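Notes from the gym: Drevness reload for the second half

So the break is over, my voice is back (mostly) and Drevness have been busy! I promised a bit on the winter moves in the last newsletter and then ran out of room, so this one is all basketball and no raffle news.

The big one first. We finally have a real point guard. If you sat through the first half of the season like I did, you know how it went: our shooting guard bringing the ball up against pressure, twelve seconds gone before anyone ran a play, and then a long two with a hand in his face. The new guy comes over from Górecki, where he was stuck behind a veteran and played maybe ten minutes a night. He's quick, he talks all the time, and he doesn't seem to mind contact. I watched him in the February scrimmage and the first thing he did was push the ball after a made basket. I nearly fell off the bleacher. We haven't run after a made basket in two years!

The second signing is a backup center, and I'm less sure about that one. He's big and he sets a mean screen, but he picked up three fouls before halftime in the same scrimmage, all of them reaching. Our starting center can't play thirty-five minutes every night with that knee, though, so somebody has to take the bench minutes, and I'd much sooner see a foul-happy big man in there than go small again. We all remember the Laso game. They grabbed every rebound that was worth having and we spent the fourth quarter watching their power forward put back his own misses.

One player is leaving too. Our lefty wing has gone on loan until summer, and I'm going to miss him, even if his corner three deserted him somewhere before Christmas. He needs minutes and he wasn't getting them here. Fair enough. I hope he comes back with his shot fixed and a bit more love for defense.

What does it all mean for the table? We're sitting sixth, one win behind Górecki and two behind the group fighting for home court in the playoffs. The schedule is kind at first, with three of the next four at home, and then it gets ugly in a hurry. Two road trips in a row, the second one 263 miles each way, and I already know the bus will smell like onion rings for half of it. If we come out of that stretch with a split I'll be very happy. If we lose both, well, I'll still be there for the next one, complaining about our free throws.

Speaking of free throws, please, somebody, make them. I don't have a fancy theory on this. We left two games at the line in the fall and both of them would look pretty nice in the win column right now.

Crowds have been good, by the way. We had about 700 in the building for the last home game before the break, and it was loud enough that the visiting bench had to use hand signals in the last two minutes. The gym holds 2000 and I'd love to see it full once before I get old. The Laso rematch is the obvious night for it. Tip-off is at 7:30 p.m. and the doors open an hour before, so come early if you want the seats behind our bench (the good ones, with the backs). Kids get in free if they're wearing green.

My prediction is fifth place and a first-round series that goes the distance. I had us finishing fourth back in the fall, so take that however you like. Write to me with yours and I'll print the best ones next time, along with the full list of home dates.
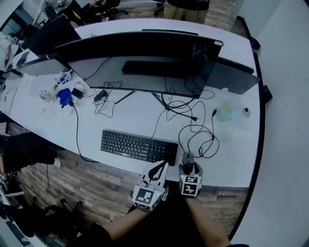

At the desk, keyboard and mouse in reach.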